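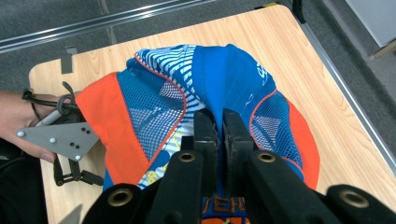
Issue 6, page 22

The hat drawer
By Maiara Portela

My mum kept hers in the laundry, bottom drawer, under the pegs. Mine's in the hallway and it hasn't closed properly since May. I'm talking about the drawer where every cap that's ever come into the house goes to lie down, and if you grew up anywhere with proper sun I'd bet you've got one too.

I started asking people about their caps after a weekend at the Prilorside junior cricket carnival, where I was meant to be scoring and mostly ate sausages. Some 500 kids, all of them in caps, and the range was glorious! Club caps, surf caps, a bucket hat from a hardware shop, one enormous thing that had clearly belonged to a grandad. The under-tens had theirs pulled down so low they were fielding by ear.

What I wanted to know was why we hang on to them. A jumper with a hole goes straight to the rag bag, but a cap with a cracked brim and a salt line gets another ten summers. One dad told me he'd driven back 2 hours to a servo in Hartono for his (his wife was in the car, and she's still not over it). A woman on the canteen had her netball cap from high school, faded to the colour of weak tea, and wouldn't let me try it on.

Then there's the washing question, which nearly caused a fight at the tea urn. Top rack of the dishwasher, said half the table. Never, said the other half, you'll cook the brim. I'm a bucket-and-soap person myself, with a nail brush for the sweatband, then I dry it over an upturned mixing bowl so it keeps its shape. The older ones had cardboard in the peak, so if you've got one of those, keep the brim out of the water altogether.

I did try to thin out the drawer when I got home. Out came the lot on the bed, and I made a pile for the Bestano op shop - four caps, very proud of myself. By dinner I'd taken three back. One was from my first paid job, one fits over a ponytail, and the third I simply like. The fourth was a freebie from a paint sale and it's gone to a good home, I hope.

My brother reckons I should put up hooks. He's offered to do it, too, next time he's down with the drill.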